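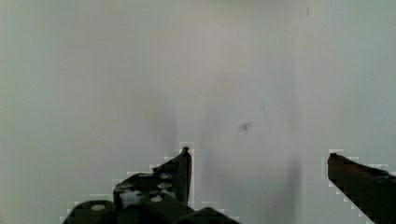

*Fig. 4 – Wrist view with the gripper open and a plain wall ahead.*

## 4. Before you ask it to clear a table

We know you'd like to hand over the dishes tonight, and we'd love that for you too! The Zinovex Ledesma can do some kitchen chores now, slowly and with you nearby. It can't run your kitchen yet, so please start with the small jobs in this section.

1. Open the gripper fully and check the wrist view. Both fingers should be visible with a clear gap between them.
2. Set the arm speed to 30 for your first session. You can go up to 85 later, once you're comfortable with how it moves.
3. Select **Tidy**, then **One item**, and wait for the tone. 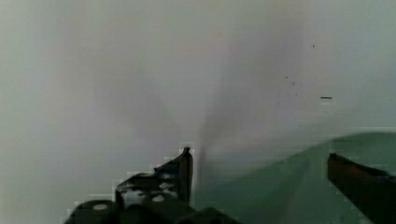 Picking a target is still the hardest part of any chore for a machine like this one, and it's where your patience will do the most good. The arm needs a reasonably sharp view before it commits to a grasp. If all you can make out between the fingers is a blurry patch of green against something pale, press **Hold** and let the view settle before you confirm anything. Error 41 means the arm has given up on a target – just press **Retry**.

**Caution:** Keep your hands away from the fingers while the arm is powered, even when it seems to be resting.

4. Begin with light things that have a simple shape, such as a small cup or a toy banana. Leave a bottle lying across a plate, or a spatula across a frying pan, until you've had some practice.

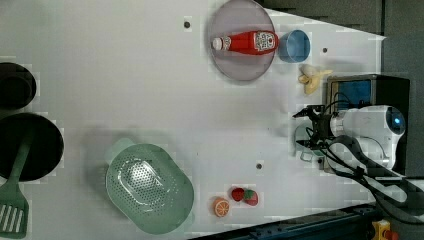

5. Confirm one item, watch the whole move, and press **Stop** if the grip looks poor. Then choose the next item yourself.

**Note:** Washing, drying and stacking aren't supported in this release.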